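Section 4: Teaching the arm to clear the table

Okay, so by now you've bolted everything down, run the Rovow setup program and gotten the light to come on. Good! This is the part you bought the thing for, and it's also the part where I have to talk you down a little.

Can it do the dishes yet? No. Can it move a few light things from one spot on a table to another spot, most of the time, while you stand there? Yes, and I still get a kick out of it. I've logged 966 tries on my own setup in Udthorpe, and what follows is what I'd do if I were starting over.

4.1 Laying out the practice table

1. Turn the arm off at the switch. Please don't skip this. Mine once swung around while I was leaning in to move a bowl, and I had the bruise until November.

2. Put out a few dishes and some play food. Keep real plates and real fruit for much later (a grape does not survive the default grip).

3. Spread things out so the gripper can get down between them. I leave a hand's width around anything I want it to pick up.

4. Keep the cables slack enough for the arm to reach its farthest point. Move it there by hand and back again before you power up.

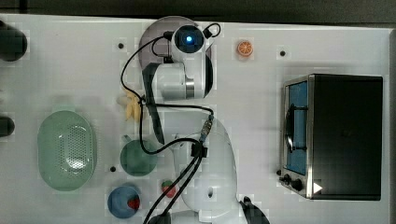
I like to have a toaster oven out with the toy food, even for the early runs. Doors are where these arms fall apart, and it's good to find out early how far yours can reach before you ask it to pull on a handle.

Caution: Leave the oven unplugged the whole time. There is no chore in this section that needs heat.

4.2 Your first pick

5. Power up and wait for the arm to finish its little stretch.

6. Start with the toy banana. It's long, it's easy to grab, and it doesn't roll much. Guide the arm through the move by hand 14 times, putting the banana somewhere slightly different each time.

7. Save the set, then press Run and keep a hand near the stop button.

8. If it misses to the same side over and over, redo the camera check in Section 3. If it misses all over the place, record more moves. I needed 42 before the strawberry went onto a plate without a fight.

Note: Rasha Saliba, who wrote the Onar grip settings I use, sets the closing force to 17 for soft toys. I'd start there too and go up slowly – the number in the factory file is way too strong.

4.3 What to expect

Moving toy food to a plate works pretty well. Bowls and mugs are hit or miss, and handles make it worse if they're facing the wrong way. Opening the oven, putting something in and closing it again is a coin toss at my house, and I wouldn't leave the room during any of it.

For stacking, skip ahead to Section 6 and load the Nedeljković profile first.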